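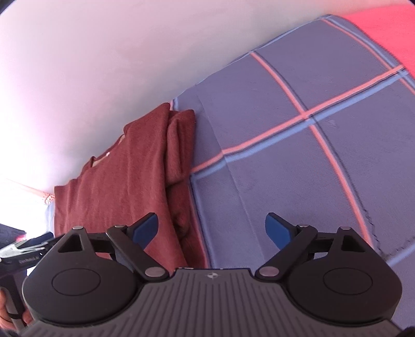

Folded garment and patterned blanket, folding session.

Tue 8 July
Valeck workshop, textile storage notes

Continued with the folding layouts for the Bukach shelving. Shelf clear depth is 35 cm and bay width is 75 cm, measured at the front lip. The back is slightly tighter where the bracket sits, so anything folded to the full 35 catches on the way in. Going by the bracket from now on and ignoring the nominal depth on the drawing.

Blanket first. Weight on the bench scale 812 g, same as the tag sheet, so no need to reweigh. Tried it folded in half lengthwise, then in thirds. Fits the depth but the outer fold opens as soon as the hand comes off. Second attempt: thirds lengthwise, then halves twice. Thicker package, stays shut, and the folded edge can face out. Using the second method. The pattern helps a little, as a repeat can be used to line up the edges without a rule, but it also hides a crooked fold until the last turn. Check the corners before the final half.

Garments. Procedure as in the Briem sheet with two changes:

Smooth from the center outward before the first fold. The sheet says to smooth after, and by then the crease is already set in the wrong place.

Fold the sides in to a common width, not to a proportion of the garment. Otherwise every piece ends up a different width and the stack leans.

The sleeve step in the sheet is unclear. It says "return sleeve along body" and does not say whether the cuff goes above or below the side fold. I have been laying it on top. Anyone who has done it the other way, please write the result here and don't change the sheet yet.

Stack test. Garments alone: stable at shelf height. Blanket on top of garments: the lower pieces compress and slide forward when the blanket is pulled. Blanket on the bottom: better, but then it can't be taken out without lifting everything. Separate bays for blankets and garments would solve it. Cost is one bay, and we are already short on the left-hand unit.

Also tried the Flavach divider between the two. It holds if the stack is pushed fully back. With the stack at the front lip it tips. The foot is too short for this shelf and I would not order more of them.

Refold check. Opened and refolded the same garment 3 times using the common width. Crease lines landed close enough together that I could not separate them by eye. Did not repeat this for the blanket. The surface needs to be clear on all sides for that, and I ran out of room with the garment already put down next to it.

Open items:
- Blanket refold check, with the garments moved off first
- Cuff above or below, see note
- Correct the shelf depth on the Bukach drawing to the bracket figure
- Decide on separate bays before the October stock comes in
- Return the spare Flavach divider

Scale left on the bench, zeroed. Briem sheet is back in the drawer with both changes penciled in the margin.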